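Back from Garnano and finally writing up the bin picking numbers before I forget how I got them. Quick post, no plots, sorry.

So the question was dumb simple. When the picker fails on a block, does it help to let it push stuff around first and then try again? Everybody I talk to says sure, obviously. I wanted a number. Anjana Munasinghe wanted a number too, mostly because she thinks I'm wrong about the corners.

Two policies. Plain one: look, pick the best scoring grasp, go. The other one gets a nudge option -- if the top score is under a threshold it does a short sideways shove and looks again. Same scoring net for both, trained on 2976 grasps, mostly from August. Didn't retrain anything. I reset by hand every time, which is slow and my back knows it.
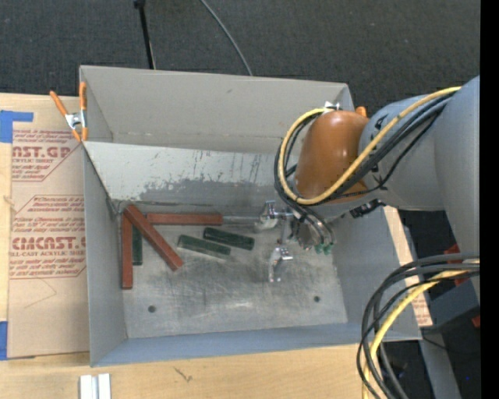 Tamsin Villanueva
Research engineer, Ekstead

Red and green blocks, metal bin, nothing fancy. Blocks touching or lying across each other is the case I care about. One alone in the open, both policies get it and there's nothing to learn.

155 trials per policy. The nudge version cleared the bin more often, but not by what I'd hoped, and almost all the gain is in piles where one block rests on another. For blocks parallel to a wall it's basicaly a wash. The shove slides them along the wall and they end up just as stuck, only further down. Fine, Anjana. Corners.

Bigger annoyance is the bare metal floor. Depth gets patchy wherever it's shiny and the scoring net sees an edge that isn't an edge. Lost roughly 50 trials to that before I started masking the floor plane out. Threw those away and reran them, so they're not in the 155. If you did it without the mask you'd get worse numbers than mine, for both policies.

Other thing -- threshold matters way more than I thought. Too high and it nudges forever, just stirring. I capped it at 3 nudges per pick and then it has to commit. Dilani Wanigasekara suggested making the cap depend on how many blocks are left, havent tried it. Probably should of done that first.

Next up is the same test with a cloth liner on the bin floor, to see how much of this is friction. Then Votetti's parts, if they ever arrive. Code goes up when I've cleaned out the hardcoded paths. Email me if you want the raw logs before then, they're ugly but complete.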